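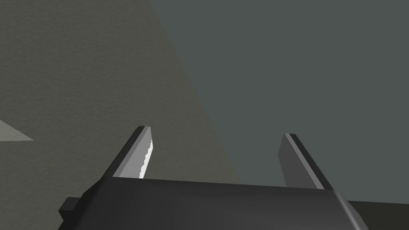 Home | Airports | Airlines | Trip Threads | Packing | About

Filed under: Airports & Layovers

Indgate Airport, a thread (2023-03-28)

1/ Okay, I've now flown in and out of Indgate 4 times since February and I have opinions. It's a small airport that thinks it's a big one, and I kind of love it. Thread for anyone connecting there this spring!

2/ First thing: there are 2 terminals and they are NOT joined past security. If you land in the old one and leave from the new one you go all the way out, ride the shuttle, and line up again. My first time I had a 50-minute layover and ran the whole thing in clogs. Never again.

3/ The shuttle comes every seven minutes on paper. In the morning that holds up. After dinner, forget it - walk. There's a covered path past the Dudar parking garage and it's flat the whole way, fine with a roller bag.

4/ Security at the new terminal has a second line upstairs, by the airline desks. The sign for it is tiny (and behind a plant, last I saw). I've never had more than a handful of people ahead of me up there, even on a Friday when downstairs was backed up to the doors.

5/ Food! The old terminal has one decent sandwich counter and it closes at 4, so plan around that. The new one has Van Leeuwen, the bakery, right after security. Get the cheese roll. Get two, the flight won't feed you.

6/ Someone asked about Pradent, the little airline with the green tails. Yes, I fly them, yes, they're fine. Legroom is tight but they've been on time for me every trip but one. They do weigh carry-ons at the gate though, and they mean it. I've seen a guy put on three sweaters.

7/ Seats: the benches by the low-numbered gates have armrests you can't lift, so no lying down. Go to the far end, past the last restroom. Carpet, big windows, outlets that work, and you can watch the planes line up. I got a really good nap in there.

8/ Wifi is free but it kicks you off and makes you sign in again every so often. Download your shows at home.

9/ Getting into town: the bus is cheap and slow, the train is faster but stops running before the last flights land. I've been stuck with a cab once and it hurt. If you come in late, book a ride before you board - the cab line had something like one car in it when I walked out.

10/ Oh, and the lost and found is in the OLD terminal, ground floor, next to the car rental desks. Ask me how I know. (Left my scarf on the shuttle, got it back the next trip, very nice lady at the desk.)

11/ I'm back through there in a couple of weeks, so if you want me to check on anything, reply here. Already on my list: is the upstairs coffee place open yet, and did they move that plant?

Recent threads
Window or aisle on a Pradent flight
Overnight layovers: where I've slept and where I won't again
What $200 gets you at the airport hotel
Carry-on only for a week in February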